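Memory training (computing)

Memory training is the process by which a computer's firmware works out, at start-up, how to talk reliably to the memory modules fitted to the board. It takes place before anything appears on the screen, which has made it one of the more widely misunderstood parts of a modern PC. A good number of perfectly healthy machines have been returned to the shop by owners who switched them on, saw a black screen and drew the natural conclusion.

The term has no connection with exercises for improving human recall, although search engines remain unconvinced.

Background

A memory module and the controller that reads it are joined by a large number of fine copper traces. Signals sent along these traces at the same moment do not arrive at the same moment. Some paths are longer, some pass near a noisy neighbour, and the connector in the middle adds a small insult of its own. At low speeds none of this matters much, and early personal computers simply waited long enough for everything to turn up.

As transfer rates rose, the window in which a signal could be read correctly shrank to a sliver of a clock cycle. Fixed timings set at the factory were no longer good enough, as the factory had no way of knowing which modules the buyer would fit, in which slots, or in what sort of weather. Firmware was given the job of measuring each path and adjusting for it.

With DDR3, the clock and command lines were routed past each memory chip in turn instead of branching out to all of them together. This tidied up the electrical behaviour and ensured that every chip on the module received the clock at a slightly different time. A step called write levelling was added to sort out the result. DDR4 and DDR5 each brought further steps, and each generation has taken the view that the previous one was not fussy enough.

Procedure

The exact order differs between platforms, and firmware makers do not as a rule publish it. In general the firmware first reads a small chip on each module, known as the serial presence detect or SPD device, which states the module's capacity, organisation and rated timings. It then brings the memory up in a basic state and begins to send known patterns back and forth.

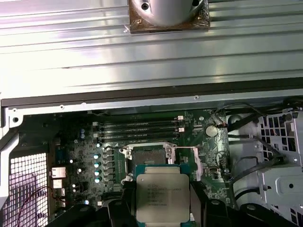
Write levelling aligns the data strobe with the clock at each chip. Read training finds the point at which incoming data is steadiest, generally by moving the sampling point in tiny steps until errors appear on one side, then doing the same on the other, and settling near the middle. A similar sweep is made for writes. Reference voltages are adjusted in much the same spirit. On DDR5 boards the command and address lines also need attention, and each module is split into two independent subchannels, so there is rather more to be getting on with.

If all goes well, the firmware stores the results and moves on to the rest of start-up. If not, it may try again with looser settings, disable the offending channel, or stop and light a small lamp on the board labelled DRAM. The lamp is usually on the side facing away from the user.

Duration

A machine with modest memory on an older platform may finish training before the monitor has woken up. Newer platforms with large modules in every slot can take several minutes on the first start, during which the fans spin, the screen stays blank and the owner consults a phone.

Board makers have tried various ways of easing the wait. Avby, a maker of desktop boards, added a two-digit display that counts through its training stages. The count does not run in order, and repeats some stages, so that a board showing 65 may be nearer to finishing than one showing 206 would be if the display had a third digit. Firmware dated 1/3/18 replaced the count with a slowly blinking dot. Customers are understood to prefer the dot.

Grostach, which sells workstation boards, took the opposite course and printed a paper tag to be looped over the memory slots at the factory. The tag asks the buyer to leave the machine alone on first start. As it has to be removed before the memory can be fitted, it is generally in the bin by the time its advice is needed.

Stored results

Training from scratch at every start would be tiresome, so most firmware saves the values it found and reuses them. The feature goes by several names, including fast boot, memory context restore and, on Gisler boards, Quick Remember. With it turned on, full training is repeated only when something has changed: a module added or moved, a speed profile switched on, a processor replaced, or the settings cleared by removing the battery.

Reusing old values has its drawbacks. The electrical behaviour of a board shifts with temperature, and values found in a cold garage in winter may suit the same garage poorly in February, at least in the southern hemisphere. Many controllers make small corrections while running, a practice known as periodic retraining, but these are meant for slow drift and won't rescue a setting that was marginal to begin with. Random crashes that vanish when stored results are turned off are a common sign of trouble here. They are also a common sign of several other things.

Effect of slot layout

The number and position of modules has a strong bearing on how training goes. Most consumer desktop boards with four slots have two channels, with two slots on each. Fitting one module per channel gives the cleanest signals. Fitting two per channel adds load, and the highest rated speed falls accordingly, sometimes by an amount that comes as a shock to people who bought the second kit in order to make the computer faster.

On boards wired in a daisy chain, a lone module is best placed at the far end of its channel, as an empty slot beyond it acts as a stub and reflects some of the signal. Board manuals for this layout therefore tend to name the second and fourth slots from the processor. The older T-topology layout gives each slot a trace of equal length. It treats all four slots fairly and is at its best when they are full.

Mixing kits is permitted by the standards and discouraged by nearly everybody else. Two modules with the same part number may carry memory chips from different makers, bought in different years. The firmware must then find settings that suit both, in the manner of a family choosing a film.

Speed profiles

Modules sold as fast memory usually start at a plain standard speed and reach the figure on the box only when a stored profile is selected. Such profiles run the memory outside the base standard, and in many cases the processor outside its official rating as well. Success depends on the quality of the memory controller, the board layout and luck.

Trotent, a seller of memory kits, at one time printed the words "trains first time" on its packaging. The phrase was withdrawn in September of the following year and replaced with "tested for training", a claim that leaves open how the test went.

Failure and recovery

Most boards will make a set number of attempts at a requested speed before falling back to safe settings. Gisler boards make 6 by default, adjustable up to 8, with the machine turning itself off and on between attempts. The behaviour is normal, though it is hard to tell from a faulty power supply without waiting for it to finish.

Where a board does not recover, the usual advice is to clear the stored settings, fit a single module in the preferred slot and start again, adding the others one at a time. Cleaning the contacts and reseating the modules firmly, until the latches close, solves a surprising share of cases. Updated firmware solves others and is credited with more.

See also

Double data rate memory
Serial presence detect
Power-on self-test
Signal integrity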